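Workshop notebook, lime mortar trials, continued

Carried over from last page: the second set of prisms has been in the damp box long enough to demold. Four came out clean. Two tore at the corner where the grease was thin. I have kept the torn ones for absorption only and marked them with a cross in wax pencil. They must not go on the beam rig.

Mix in use is still the Halász putty, one part, to three of the washed sharp sand from the Dremham pit. No pozzolan in this set. The gauged set follows when the brick dust has been re-sieved, as the last bag had lumps in it that went straight through to the mold face.

Sand. Sieved 1000 g from the middle of the new bag, oven dried overnight. Retained on the coarse sieves: 122 g. That is higher than the old bag and the grains are more angular to the thumb. Voids by the water method came out lower than I expected, so I repeated it after tapping the cylinder properly and got the same answer. Leaving the ratio at one to three for now. If the next batch drags under the trowel the first thing to change is the sand, and the putty second.

Putty. The tub had a finger of clear water on top when opened, as it should. Skimmed a little off, kept the rest to go back on. Texture is soft cheese, no grit. Density by the small cup agrees with the label on the tub. The older tub at the back has a skin on it where the lid was not pressed down and I would not use the top inch for anything that gets measured. Whoever opens a tub, press the lid down all the way and put the weight back on.

Mixing. Tried the Hirker paddle mixer on its slow setting against hand beating with the ax handle in the trough. The mixer gives an even color sooner, but the mortar comes off the paddle short and crumbly until it has been left to stand and knocked up again. Hand-beaten stuff was fat straight away. No water added to either. Temptation to add water is strong at the crumbly stage and must be resisted, see the shrinkage cracks on the first test panel. Beating is what brings it round.

Flow table, hand-beaten: spread was on target. Flow table, mixer, before standing: too stiff to read, it broke at the edge. After standing and knocking up: on target, slightly uneven on the side nearest the handle, and I think the table itself is not level. Shimmed it with card. Proper feet to be ordered.

Pointing notes. For irregular stone the joints vary so much in width that one mix will not suit all of them. Wide pockets need to be packed with gallets or built up in layers, each one left to firm before the next. Filling a wide pocket in one go gives a crack round the perimeter every time. Narrow joints want the same binder with a finer sand, or the large grains hold the key open and the mortar never reaches the back.

Orsolya Vörös asked whether we should be raking to twice the joint width as we do for brick. My view is that with flagstone the figure means little, as the width changes along the length of a single joint. I would rake to sound material and not less than an inch, and stop if the stone starts to move. She wants this written into the method sheet and I agree. She also prefers a bone-dry brush for cleaning out, followed by water from the top down. I have been using a vacuum with a narrow nozzle and then water. Both leave the joint clean. Hers makes more dust.

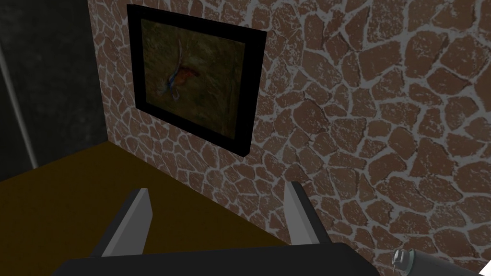
Stirnstead, April

Site day, north boundary wall. Arrived 7:30, overcast, no wind, wall cold to the hand. The upper courses face the yard and are in fair order. The lower part has been repointed in hard gray cement at some point, smeared well over the stone edges, and the stone behind it is losing its face in flakes. The usual pattern: the joint stands proud and the stone retreats.

Removal by plugging chisel and a light hammer. The cement comes away in long pieces where it was laid shallow, and then the old lime behind it is soft and can be raked by hand. Where it was driven deep it is bonded to the stone and takes the arris with it. I left three such joints alone and marked them on the drawing. A joint that cannot be cleared without harming the stone should stay until it loosens by itself.

Wetting. The first pass of water vanished at once. Second pass the same. By the fourth the stone was staying dark and the joints had stopped drinking. This took most of the morning and is not time we had allowed for. The estimate needs changing before it goes to anyone.

Filled the trial area with the hand-beaten batch, worked from the top, pressed in with a flat key iron and finished slightly back from the face. Gallets were picked from the spoil, sorted by thickness into two buckets, wetted with everything else. Left the surface alone until it would take a thumbnail mark without smearing, then beat it with a stiff churn brush held square to the wall. Beating too early drags laitance to the surface and beating too late does nothing at all. The window was wider than in the shop, I assume on account of the cold.

Damp hessian hung over the trial area, clear of the face by a batten, with plastic sheet outside that. To be sprayed morning and evening. The yard has agreed to do the evening spray. I have written the dates on a card tied to the batten so that there is a record if it gets missed.

Night temperature is the worry. The mortar should not freeze while it is green, and the forecast had one marginal night in it. Second layer of hessian left on site, folded, under the bench by the gate.

Back at the shop, 4:15.

Absorption, torn prisms, dry weights and weights after standing in a tray of shallow water. Prism A took up 59 g over the full run. Prism B was close behind until it lost a crumb from the damaged corner, and I have struck the later readings. One good result is not a result. To be repeated with whole prisms from the next set.

Carbonation. Snapped one of the older prisms and sprayed the break with phenolphthalein. Clear rim all the way round, strong pink core, the rim thinner on the side that had been lying on the shelf. Prisms should stand on edge on rods from now on — I have cut the rods and put them in the damp box. Depth was read with calipers at the middle of each side and the numbers are in the table at the back of this book, under the old mix code.

Trial panel, mixer batch: one hairline at the top left, within the thickness of the finishing layer. Wetted and pressed back with the key. It closed. Look again tomorrow before anyone writes it down as a failure.

Trial panel, hand-beaten batch: no cracks. Slight color difference along the lower edge where the hessian was touching it.

Stock. Putty enough for the first lift of the wall and the remaining panels. Sand on hand 400 kg, all from the new bags, so any comparison with the winter panels has to say so. Hessian low. Churn brushes: the good one has lost its middle and should be replaced before the next site day.

To do:
Re-sieve brick dust, discard anything lumpy.
Level the flow table.
Fine sand for narrow joints, ask Dremham for a sample before ordering.
Revise the wetting allowance in the estimate.
Method sheet, raking depth for irregular stone, wording to O.V.
Whole prisms into the absorption tray once the next set is out of the box.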